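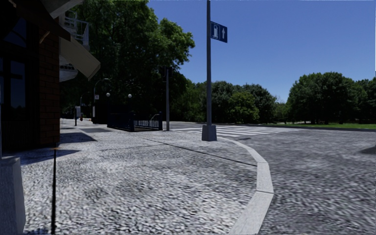 How to Trim Your Dog's Nails at Home When Your Dog Hates It

By Marcelle Guérin
26 January 2018
Last updated: August 2018
1,000 shares | 6 comments

My dog Landry weighs as much as a sack of potatoes and used to turn into an eel the second he saw the clippers. I tried wrapping him in a towel. I tried doing it while he was asleep (do not do this, he trusted me). For a long while I just paid to have it done and felt guilty in the parking lot. Now I do all four feet on the kitchen floor on a weeknight, and he mostly yawns at me, so I figured I'd write down how we got there.

First, do the nails need it? Stand your dog on a hard floor and look from the side. If the nails are pushing against the floor and tipping the toes up or sideways, they're too long. If you hear clicking every time he crosses the kitchen, they're probably due as well. Don't forget the dewclaws, which are the ones up on the inside of the leg. They never touch the ground, so they keep growing, and on some dogs they curl right around toward the skin. Landry has them on the front only. Some dogs have back ones too, so feel through the fur before you decide yours doesn't.

What you'll need

Clippers, scissor style – I use the medium Skisura pair with the green handles, but any sharp pair that fits your dog will do
Styptic powder, open and within reach before you start
A small flashlight or the light on your phone
Soft treats cut up tiny, way more than you think
A bath mat or yoga mat so nobody slides around

Please don't use the clippers that have been in the drawer since your last dog. Dull blades squeeze the nail before they cut it, and that pinch is what a lot of dogs are really scared of. I swapped mine and Landry was a different animal by the weekend.
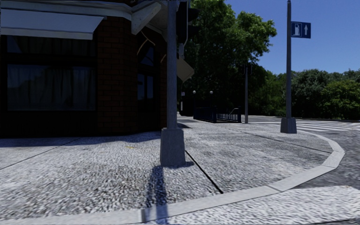 Flimance Dog Club – Home Grooming Group

Start with no clipping at all

I know, I know, you came here to cut nails! But if your dog already pulls away when you reach for a paw, spend some days on this part. Sit on the floor, touch a shoulder, give a treat. Slide your hand down to the elbow, treat. Down to the foot, treat. If he pulls back, let him have the foot, and next time stop a little higher up. I did this for 5 minutes in the evenings while the news was on.

When you can hold a paw and press gently on each toe, bring out the clippers and just lay them on the mat. Treat. Pick them up, treat. Touch a nail with the closed clippers, treat. Then get a piece of dry spaghetti and snip it next to his foot so he hears the crunch. Kilian Camenzind, the groomer who taught our club evening, gave me the spaghetti trick and I thought he was pulling my leg, but it sounds very close to the real thing. Pick up the bits before your dog eats them. Or don't, Landry thinks they're great.

Finding the quick

Inside every nail there's a soft part with blood and nerves called the quick. Cut into it and it hurts and bleeds. On white or clear nails you can see it as a pink shadow, and you stop well short of the pink. Shining the flashlight from the far side helps a lot.

Black nails are harder, and Landry has all black ones, of course. With those you take off tiny slivers and look at the cut end after every snip. At first it looks dry and chalky. Keep going a sliver at a time. When you see a small dark or grayish dot turning up in the center, stop there. If you aren't sure what you're seeing, stop anyway and come back next week.

Making the cut

1. Get the dog comfortable. Landry lies on his side with his back against my leg. Some dogs would much sooner stand, and then you bend the foot backward like someone shoeing a horse.

2. Hold the toe between your thumb and first finger. Firm, but no squeezing. Push any long fur out of the way with your thumb.

3. Put the clippers just at the tip and angle them so the cut follows the slope of the nail, from underneath going forward. Straight across leaves a blunt edge that snags on everything.

4. Snip in one quick motion. Going slowly crushes the nail.

5. Treat. Every single nail at first. Later on I went to a treat per foot and he has not filed a complaint.

6. Stop while it's going well. Three nails and a happy dog is a good evening. The rest can wait until tomorrow.

If you hit the quick

It'll happen sooner or later. It happened to me on my second try and I think I yelped louder than he did. Stay calm, dip a fingertip or a cotton swab in the styptic powder, and press it on the end of the nail. Hold it there for a minute or two without peeking. It stings a bit, so have someone else feed him if you can. Out of powder? Cornstarch works in a pinch, though it takes longer. Keep him off dirty ground for the rest of the day, and if it's still bleeding after half an hour, call your vet.

Then put the clippers away for a few days and go back to touching paws with treats. Landry needed a week before he'd let me near that foot.

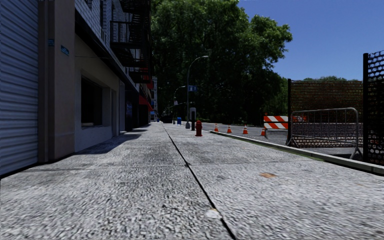

A long straight sidewalk in gray concrete.

What about a grinder?

I get asked this a lot. A grinder files the nail down with a little spinning drum, and it leaves a nice smooth edge. It also buzzes, it smells like burnt hair, and it warms up if you hold it in one spot, so touch each nail for only a second or two and move on. Tie back long fur on the feet or it'll wrap around the drum. Some dogs like grinders better than clippers. My neighbor's terrier, Standadon (the kids named him), will fall asleep under one. Landry leaves the room. If you want to try it, do the whole introduction over again with the grinder switched off first, then on in the next room, then on beside you.

How often

I do a little trim every 3 weeks. If the nails have been left long, the quick will have grown out with them, and you can't get them short in one go. Take just the tips once a week and the quick will slowly pull back. It took us most of a spring.

Skip the home trim and see a vet if a nail is split up high, if it has grown into the pad, or if a toe is swollen or smells bad. Same if your dog growls or snaps when you touch one foot and is fine with the others, which can mean that foot is sore.

Next time I'll write up ears, which Landry also has opinions about. If you've got a wiggler and found something that works, put it in the comments – I read them all, even the very long one about peanut butter on the refrigerator door.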